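Battery Handling and Flight Hours on the Lendisa Training Drone
Student project report
Kornél Magyar
2018-12-23
6 min read
13 shares

Background

The Lendisa is a small fixed-wing unmanned aircraft used to train operators before they move on to the larger reconnaissance types. It is launched from a rail and lands on its belly. The airfield at Bokon has used it as a trainer for the reserve unit since March, and our school has an agreement with the unit that lets students work with its maintenance records after names and locations have been removed.

My project looked at one question. Why did the aircraft at Bokon spend so many days on the ground when the weather was good enough to fly? The instructors believed that the launch rail was to blame. The mechanics believed it was the batteries. Neither group had gone through the records from start to finish.

Material

I was given the log sheets for 133 planned flights. Each sheet has a line for the aircraft, the operator, the battery pack, the planned takeoff time and the real one. If the flight was canceled there is a box for the reason. The box is small and people write in it by hand, so a good part of the work was reading.

I typed the sheets into a spreadsheet and gave every delay or cancellation a single cause code: weather, rail, battery, radio link, airspace or staff. Where two causes were written down, I used the one written first. My supervisor did not agree with this choice and I come back to it under Weak points.

I also visited the field on 2 training days and watched the ground crew prepare the aircraft. I took no measurements on those visits. They were useful for learning what the short forms on the sheets meant. "BW," for example, is "battery warm-up" and not "bad weather," and I had to go back and recode every sheet where I had read it wrong.

How the packs are handled

The aircraft takes one battery pack per flight. Packs are charged overnight in the charging room, which is in the main building, and carried out to the launch point in a padded case. In cold weather a pack has to be brought up to its minimum temperature before the autopilot will arm. The crew does this with a heated box made by Botaveck, which holds 3 packs.
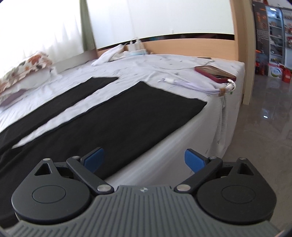
The box runs off the generator in the truck. When the truck is needed elsewhere, for example to bring back an aircraft that has landed long, the box is without power and the packs cool down again. On the sheets this shows up as a row of "BW" entries late in the morning. The first flights of the day are hardly affected.

There is a second problem. The packs are numbered, but they are not used in any fixed order. The crew takes whichever is on top. Some packs therefore have far more cycles than others, and the older ones take longer to warm and give a shorter flight. The operators know which numbers to avoid, and a few of the sheets have remarks about it.

Results

Battery was the most common cause code. Weather came second. The rail was well behind both, which surprised the instructors. I think the rail is remembered because a rail failure stops the whole day and everybody stands around it. A battery delay costs a short wait each time and is forgotten by lunch.

Radio link problems were rare and all of them fell in one week, when a ground antenna was being replaced. Airspace delays came mostly from the civilian flying club across the valley and were normally solved with a phone call.

Staff was the code I trusted least. A sheet that says "no crew" can mean that someone was ill or that the crew was still busy with the aircraft before.

Suggestions

I gave the unit a short list.

Keep the heated box on its own small generator so that it stays on when the truck leaves.

Use the packs in number order and write the cycle count on the sheet.

Print the cause codes on the sheet with a box to tick. The maintenance contractor, Carrillo, already prints the forms and has said that the change is simple to make.

The unit has accepted the printed codes. The separate generator is waiting for an answer on fuel storage. The number order for the packs was tried for a short time and then dropped, as the padded case has no numbered slots.

Weak points

The records cover one field and one type of aircraft. The handwriting may have led me to wrong readings that I did not catch. Using only the first cause also favors causes that appear early in the preparation, and battery is one of them. I ran the coding again with the second cause where there was one. Battery was still in first place, but the gap to weather was smaller.

If another student takes this up, I would suggest following the packs by number over a full winter and recording the temperature when each one leaves the box.

Comments (3)

rotorhead_p
We had the same trouble with warm-up on a different type. Ended up putting foam around the box and it held heat a lot longer with the power off. Cheap fix, worth trying before the generator.

M. from ground crew
The slots in the case are being made now. Good report, but the rail is still terrible.

tessel
Could you post the blank version of the sheet with the new codes? Our club would like to use something similar.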